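Vallska Trade Fair

The Vallska Trade Fair is a yearly exhibition for the packaging, labelling and light industrial supply trades, held each September in the town of Vallska. It is open to trade visitors only and runs for two days. The fair is organised by Takomo Exhibitions, a private company with its office in the same town, and takes place in the Kasau Hall, a former bus depot on the eastern ring road.

Background

The fair grew out of an open day for buyers held by a group of local box makers. The first events were small and took place in a school gymnasium, with tables hired from the school and no fixed stand plan. As more firms from outside the district asked to take part, the group handed the running of the event to Atif Janjua, a former sales manager in the corrugated board trade, who set up Takomo to manage it. Janjua introduced paid stands, a printed catalogue and a rule that at least one member of staff from each exhibiting firm must be present at all times during opening hours. The rule is still in force.

The move to the Kasau Hall followed a dispute over parking at the school. The hall had been empty for several years and needed a new roof over its northern bay before it could be used. The cost was shared between the town and Takomo, and the company was given first call on the building every September in return.

Venue

The Kasau Hall has 3000 square metres of floor space under one roof, divided into two bays by a row of steel columns. The southern bay has the higher ceiling and is used for heavier machinery, which is brought in through the old bus doors. The northern bay holds the smaller stands, the catering area and the registration desk. A mezzanine above the registration desk is let to the trade press and is closed to visitors.

Power is supplied from floor boxes in the southern bay and from overhead drops in the northern one. Compressed air is available in the southern bay only, and has to be ordered with the stand. Exhibitors have complained about the lack of air on the northern side, and Takomo has twice put forward plans to extend the line – both were turned down by the owners of the building on grounds of cost.

There is a free shuttle bus from the railway station during opening hours. Parking at the hall is kept for exhibitors, and visitors arriving by car are sent to the market field across the road.
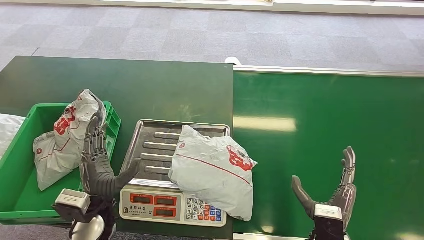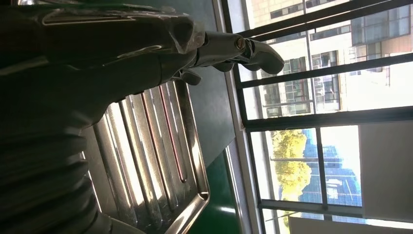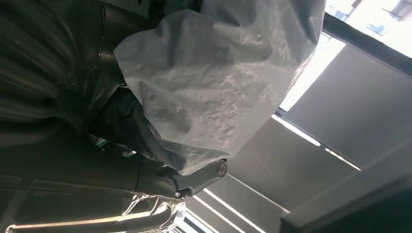

Programme and exhibitors

Doors open at 9 a.m. on both days and close at 6 p.m. on the first and 4 p.m. on the second. Exhibitors may not begin to take down their stands before closing time on the second day, and those who do so lose their place in the following year's allocation.

Exhibitors are grouped under 5 headings in the catalogue: board and paper, films and bags, labels and printing, machinery, and services. Board and paper was for a long time the largest group, but it has been overtaken by machinery. The services group covers freight agents, insurers, recruitment firms and the few software companies that attend.

A short programme of talks is given in a curtained area at the end of the northern bay. Each talk lasts half an hour, including questions. Speakers are chosen by Takomo from proposals sent in during the spring, and are not paid. Talks that are mainly sales presentations are not accepted, although the rule has been applied loosely in some years. Subjects have included waste rules for importers, the price of recycled pulp, and the training of machine operators.

An evening meal for exhibitors is held on the first day at the Dhanial Hotel, near the station. The award for the best small stand is given out at the meal. It is decided by a vote of the exhibitors themselves, who may not vote for their own firm.

Attendance

Takomo counts visitors by badge, so that a person who comes on both days is counted once. The highest figure it has published is 2060, not including exhibitors' staff. Most visitors are buyers and production managers from firms within a few hours' drive. The share from further away has risen slowly, helped by an agreement with the railway for cheaper tickets on the opening morning.

Stand prices

Space is sold by the square metre, with a higher rate for corner sites and for those facing the main aisle. Firms with fewer than ten employees may take a shared table at a fixed price, which includes a power socket, two chairs and an entry in the catalogue. Shared tables are usually sold out by early summer.

Management

Janjua ran the fair until his retirement and was followed by Asif Shaikh, who had previously been in charge of stand bookings. Under Shaikh the printed catalogue was cut to a folded floor plan, with the full list of exhibitors moved online. The change was unpopular with some older exhibitors, and a printed version can still be ordered for a fee.

Shaikh also brought in a rule on waste, under which each exhibitor must take away its own packing material or pay for its removal.

See also

Kasau Hall
Trade fairs by industry
Vallska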